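Historia de los espacios domésticos
Apuntes de la sesión 4: la mesa como centro de la casa

Empezamos con una idea que me parece preciosa y que vamos a arrastrar todo el curso: durante siglos, en muchísimas casas europeas, la mesa de comer no existía como mueble fijo. ¡Se montaba! Unos caballetes, un tablero encima, un paño si lo había, y al acabar se desmontaba todo y se arrimaba a la pared. De ahí viene nuestro «poner la mesa», que al principio era literal (en inglés pasa algo parecido con board, que es tabla y también comida, y que sobrevive en room and board).

Pensad en lo que supone eso para una habitación. La misma sala servía para comer, trabajar, recibir y a veces dormir, y lo que cambiaba era el mobiliario. La palabra «mueble» lo dice todo: lo que se mueve. El comedor como cuarto aparte, con una mesa pesada que ya no se quita, se va extendiendo mucho más tarde y muy despacio, primero en las casas con dinero. 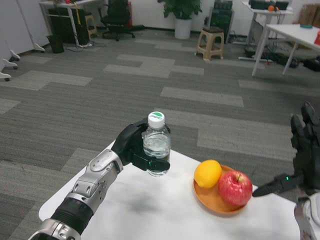

El segundo asunto de hoy es quién se sienta dónde. En la mesa larga y rectangular hay cabecera, y la cabecera manda. La mesa redonda desordena esa jerarquía, y por eso resulta tan interesante seguirle la pista en los inventarios: cuando aparece un velador o una mesa redonda pequeña, casi siempre conviene preguntarse qué clase de reunión se estaba celebrando allí. Té, naipes, costura, una visita de confianza...

Caso práctico: el inventario de la casa Ionescu, en Gevanside. Es una fuente estupenda, de 600 entradas, y de ellas 50 corresponden a la cocina y a la sala contigua. Leed sobre todo estas cosas:

- las mesas «de quita y pon», que el escribano separa de las «asentadas»
- la ropa de mesa, tasada más alta que varios de los propios muebles (¡el lino valía mucho!)
- la vajilla de madera torneada, que convive con el estaño sin ningún problema
- los bancos, que figuran siempre antes que las sillas

Fijaos en que solo hay una silla con brazos en toda la lista. Una. Volveremos a ella en June... perdón, en junio, cuando toque el tema del asiento y la autoridad, que es mi favorito y para el que pienso reservar la sesión entera.

Una advertencia de método: el inventario registra lo que tiene valor de venta. Los cuencos rajados, las tablas viejas o las cestas pueden faltar y haber estado en uso a diario. El silencio de la lista no prueba nada por sí solo.

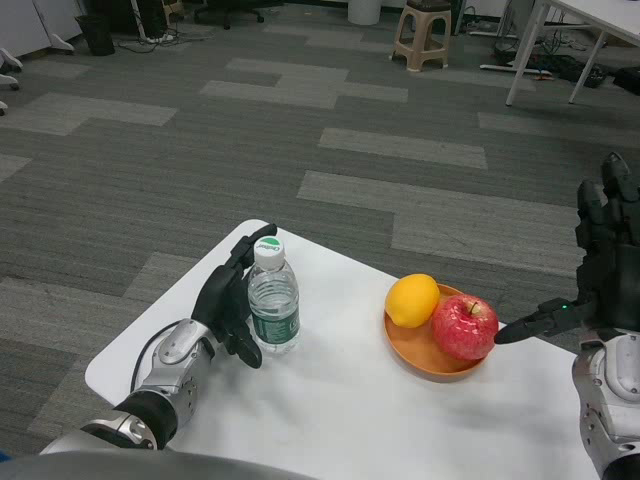

Magdolna Virág objetó en clase que entonces tampoco podemos fiarnos del orden de las entradas, porque el escribano pudo agrupar los objetos por tasación y no por habitación. Muy buena objeción, y me la apunto. En este caso los encabezados de estancia son claros hasta la entrada 20; a partir de ahí hay que ir con pies de plomo.

Para la próxima sesión: leed el cuaderno de Litov sobre casas de alquiler y traed un plano a mano de una cocina que conozcáis bien, marcando dónde se come de verdad. Vale la de vuestra abuela, vale la del piso compartido.

También te puede interesar
Sesión 3: El fuego, el humo y la chimenea
Sesión 5: Alacenas, despensas y llaves
Guía para leer inventarios, por Godfrey Urio
Visita al archivo de Stendano

Compartido 20 veces · 4 comentarios

Contacto | © Apuntes de espacios domésticos | Volver arriba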